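S-shaped carabiner

An S-shaped carabiner, also sold as an S-biner, double-gated hook or simply an S-hook with gates, is a small double-ended clip used for hanging keys, key tags and other light things from one another. Two loops curve in opposite directions from a shared middle, and each loop is closed by its own gate, usually a springy length of wire. It is a humble sort of object, found in kitchen drawers and desk trays all over the world, and it is seldom bought one at a time.

Form and material

Most are cut or cast from aluminum and then anodized, a finish that takes color very well and accounts for the bright reds, blues and oranges so common in the shops. The gates are left silver in most makes. Each one swings inward under the thumb and springs back against the nose of the loop, so that a ring slipped in on one side stays put while the other side is opened and closed as often as the owner likes.
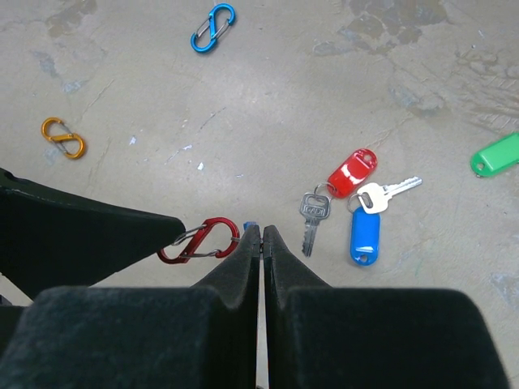 The two loops may be equal or unequal in size. Unequal ones are meant for people who want a large loop for a belt or bag strap and a smaller one for the keys, while the equal kind can be turned either way up without any thought, and for that reason many households prefer it.

Use with keys and tags

The ordinary split ring holds keys very securely, but it is slow to open and hard on the fingernails -- a complaint nearly as old as the ring itself. The S-shaped carabiner took over part of its work. A key stays on its own small ring, often with a plastic tag, and the ring goes on the clip. When the shed key is wanted by somebody else it can be passed along in a moment, and the rest of the bunch stays where it was.

Tags are colored for the same reason that clips are. Writer and household organizer Veronika Widmer, whose handbook Hirnmont is still passed around among people who like a tidy hallway, recommended giving each door a color and keeping to it for good, even after moving house. She was also fond of a yearly sorting in September, when everything was to be tipped out on a table, matched up and hung again.
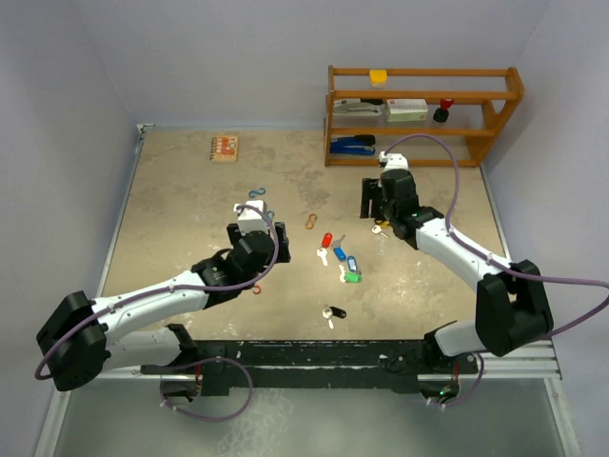
Widmer's method asks for a small shelf close by, with the notebook in which the keys are listed and whatever else the desk needs. Her readers have argued happily ever since over whether the clip should match the tag or contrast with it. Lorenz Aigner, who edited the second printing, thought they should match. Loïc Hamel, reviewing it, held that a blue tag on a blue clip was far too easy to overlook at the bottom of a bag.

Offices and shared buildings

In larger places the clips are used on key boards, with the upper loop on the board's rail and the lower one holding the key. The Furnholm guesthouse keeps 50 of them this way, and the Sedetti storage rooms have 1,305 in use, sorted by floor.

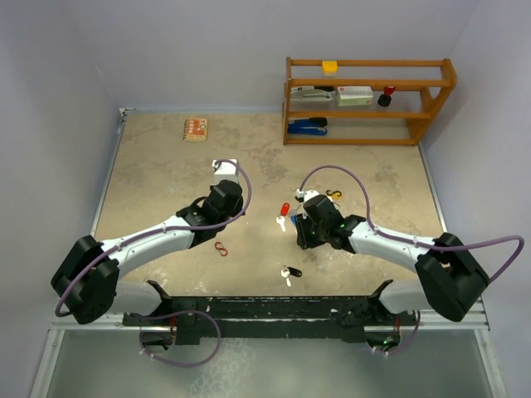

Boards of this kind work best when a few spare clips are left hanging at the end of the row. Teodor Vlad, who looked after the Sedetti boards for many years, also advised against putting more than one door's keys on a single clip, however tempting it might be when space runs short.

Care and limits

The small S-shaped carabiner is no climbing tool, and most are plainly marked as such by their makers. A wire gate bent out of line will no longer meet the nose of the loop, and the clip should then be retired.

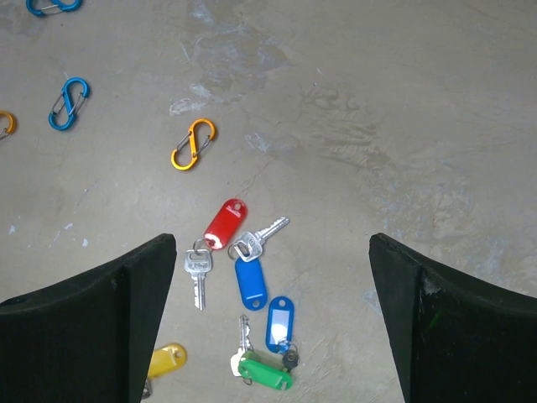 Color is a real help when a clip or tag has been dropped. Plain keys are easily missed on a dull surface, and it is worth having something bright to look for. Against a gray concrete floor, blue and orange carabiners stand out nicely, and so does a glossy red key tag, whose small round hole leaves room for a ring. Malcolm Tindall, in his long and affectionate article on key keeping for the Sugiyama almanac, suggests orange for garages and cellars and leaves the other colors to the reader's taste.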